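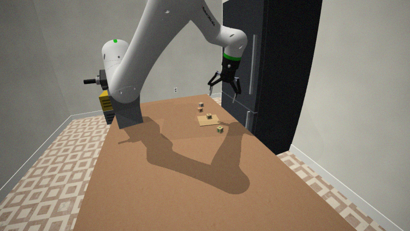
Going without a car

June 20, 2018

I sold the car last July and said I would write something when I had done most of a year without it. A few people have asked how it's going, mostly people who are thinking of doing the same, so I'll try to put down the dull details as well as the rest.

The car was a small diesel hatchback. It needed a new clutch and two tyres, and the garage in Flullow wanted more for the work than I would have got for selling it afterwards. I sold it as it was to a man who did his own repairs. He came with his brother-in-law, paid £1073, which was an odd amount but it was what he had in the envelope, and drove it away. I had been asking for more. I had also been asking for more for five weeks, so I took it.

I live in Datmont, at the top end past the school. If you don't know it, it's a long village on a hill with one shop, one pub and a surgery that opens in the mornings. Work is in Flullow. By car that was twenty minutes, or thirty-five if you got stuck behind the quarry lorries. By bus it is fifty minutes, because the bus goes down through the estate and round by the hospital before it does anything useful.

There are two buses I can use in the morning. The number 4 leaves the school at 7.12 and the number 2 leaves the bottom of the hill at 7.40. The 4 is the one I want, because I don't have to walk down to it and it's nearly always on time. The 2 is the one I get if I've slept badly. It's fuller, it has the sixth formers on it, and the heating is either off or it comes up through the floor and cooks your ankles.

Money, since that's what most people want to know. I used to put the insurance, tax, MOT, fuel and parking in one column of a spreadsheet and never look at the bottom of it. When I did look, I found that even in a year with no big repairs, the car cost me almost three times what I now spend on a season ticket plus the odd taxi. I had put by £1000 of what I saved by the end of the winter. Some of that went on a decent coat and a pair of boots, and I think it's fair to count those as transport costs. I had a coat before, but it was a coat for walking from a car to a door.

The first two months were the worst and the weather was good, so it wasn't that. It was that I kept planning my days as if I still had the car. I'd agree to be somewhere at six and then find the last sensible bus got me there at twenty to seven. I missed the start of a film, and half of my nephew's birthday tea. I was annoyed with the timetable for a while and then I printed it out and stuck it inside the cupboard door, and after that I mostly looked before I said yes.

Shopping took some working out too. I used to do one big shop a fortnight and fill the boot. Now I get a delivery of the heavy things once a month — tins, flour, washing powder, cat litter — and carry the rest home in a rucksack. Vlad is the cat. He is fifteen and eats a particular kind of biscuit that the village shop doesn't sell, and twice this winter I've gone into Flullow and back on a day off for no other reason. The shop has since said it will order a bag in for me if I ask a week ahead, which I should have done in the first place.

Getting Vlad to the vet was the thing I'd worried about most. You can take a cat on the bus in a carrier and I've done it once. He shouted from the school to the hospital, then went quiet, then started up again on the roundabout. Everyone was nice about it. For his last appointment I paid for a taxi both ways and it was worth every penny.

Iara Núñez, who I used to give a lift to on Thursdays when we were both going to choir, now gives me one. I felt awkward about that for months. I kept offering petrol money and she kept saying I'd driven her about for six years and could I please stop. I've stopped, but I bring the biscuits.

Things I like, in no order. I read on the bus. I'd got down to perhaps three books a year, and all of them on holiday, and I'm now going through the library at a fair rate. I've read all of the detective novels with the green spines that I used to see at my grandmother's house. Some are very good and some should have been left there. I sleep better, though that may be the walking. I know more people in the village by sight than I did in eleven years of driving past them, and I know who has the good sweet peas.

I also know the drivers. The woman who does the early 4 will wait if she can see you coming up from the corner, but not if you are walking. You have to be seen to make an effort. That seems right to me.

Things I don't like. The shelter at the bottom of the hill has had no side panel since before Christmas and the rain comes straight in. I've written to the council and had a reference number back. Sunday is hopeless, with a bus every two hours and none after five. I haven't been to the coast once, and I used to go three or four times a year. There is a way to do it by bus and train, with a long wait in the middle at a station with one bench and a locked toilet. I've got as far as looking it up.

In February, when we had the snow, there were no buses out of Datmont for three days. I'd have been stuck with the car as well, to be fair, as the hill was shut. Tonantzin Villalobos from next door dug both our paths and I made soup, and I worked at the kitchen table with Vlad on the paperwork.

I did try a bicycle. I bought a second-hand Nornix from the noticeboard, a heavy blue one with a basket, and I can ride it down to Flullow perfectly well. I can't ride it back up. I've pushed it home every time, and on the last stretch past the chapel I've been overtaken by people on foot. It's good for the flat bit along the river, and for going to the tip if it's something small. I've thought about one of the electric ones, but they cost more than I got for the car.

People ask if I'd have another car and I don't know. If my job moved, or if my mother needed more help than she does now, I'd probably have to. She's on the other side of Flullow and it's two buses and a walk. At the moment I go over for the whole day and we both get sick of each other by four o'clock, then I get the 4.25 home.

The season ticket is due in July and I'm going to renew it. They've put it up again. I've still got the car's spare key in the drawer, by the way. I found it last week under the takeaway menus, and I've no idea how to get hold of the man to give it back to him.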